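Blog > Kitchen > Bread

Glossy buns, fourth revision

The bun recipe has been sitting on this blog since May with a note saying the glaze needed work. The glaze has now been worked on, and the quantities below replace the old ones.

The dough first. I weigh everything into the one bowl on the same scales: strong white flour, milk, egg, sugar, salt, soft butter and dried yeast. Total mixed weight is 951 g, which divides into twelve pieces of 79 g with a few grams left on the scraper. I used to divide by eye and the small ones always caught at the edges before the large ones were done. Weighing takes perhaps a minute longer.

The flour is the strong white from the mill shop at Adcombe. I tried a supermarket bag in the second revision and the dough was slacker at the same hydration, so if yours sticks badly, hold back a tablespoon of milk and add it once the butter is in. Knead until a small piece stretches thin enough to let light through. In my mixer that is eleven minutes on the second speed, by hand a good deal more.

First rise is roughly 2 hours in my kitchen, which is cold. Shape tightly, seam side down, and leave 3 cm between pieces if you want them separate. Closer than that and they join at the sides, and the torn faces stay pale. Second rise is shorter and I go by touch - a dent from a fingertip should fill slowly and not quite completely.

On to the glaze. Previous versions used whole egg beaten with milk. The colour was acceptable but there were streaks wherever the brush had overlapped. The current version is one yolk and a tablespoon of cream, passed through a tea strainer and put on in 2 thin coats. The first goes on straight after shaping, the second just before the oven. The strainer matters more than I expected. Any thread of white left in the mix sets as a visible line.

Bake on the middle shelf at 180 fan until the tops are a proper golden brown. Mine has a hot back left corner, so I turn the tray at the halfway point. Cool on a rack, uncovered. A cloth over the top keeps them soft but dulls the shine, and you have to choose.

For serving I have gone over to flat plates with a low rim. The deep ones from Moffat are better for soup and hold crumbs in the corner of the curve. The speckled pink is easier to live with than plain white, as it doesn't show every seed and flake between one bun and the next.
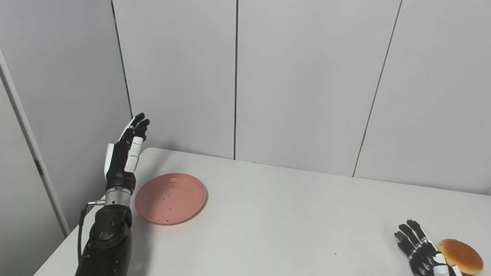 Bun and pink plate on the white table. Golden brown on top, a little paler at the lower edge.

That paler band at the base is normal with this spacing and I no longer try to bake it out. An extra few minutes darkens it, but the crumb next to the crust goes dry.

Storage: a lidded tin, one day, two at a push. They freeze well on the day of baking. Defrost at room temperature and give them four minutes in a hot oven, which brings back most of the surface.

Still to test: the same dough with a third of the flour swapped for wholemeal, and a glaze without egg for a friend in Plistport. Oat milk and a little syrup is the first candidate. I expect it to brown too early, so the temperature will probably need to come down.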